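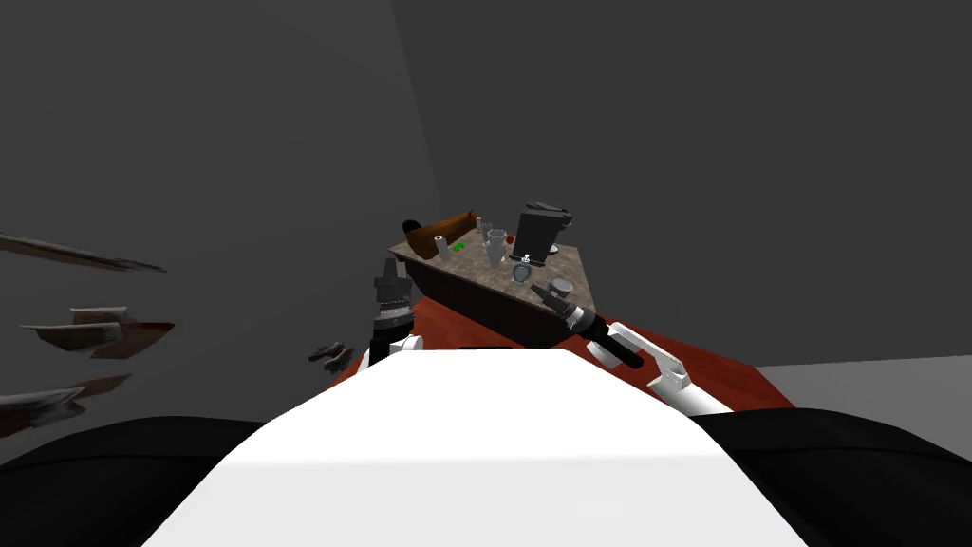 Taking a hair sample for a coat colour or muscle disorder test

Last updated 30 September 2019

The Mernska laboratory needs hair with the roots attached. Cut hair can't be tested.

1. Brush the mane and wipe your hands. Use a clean comb if you have handled another horse.

2. Take a few hairs close to the crest, wrap them round your fingers and pull sharply. Tail hair is better for foals, whose mane roots are very fine.

3. Check for small pale bulbs at the ends. Repeat until you have enough, as shown on the form.

4. Tape the hairs to the card, keeping the tape off the roots, and put it in a paper envelope. Do not use plastic.

Write the horse's name and passport number on the envelope before you sample the next one.

Results take 3 weeks, or 4 if the sample arrives in December. Samples from the Esberg and Estby yards go in the same post bag but need separate forms.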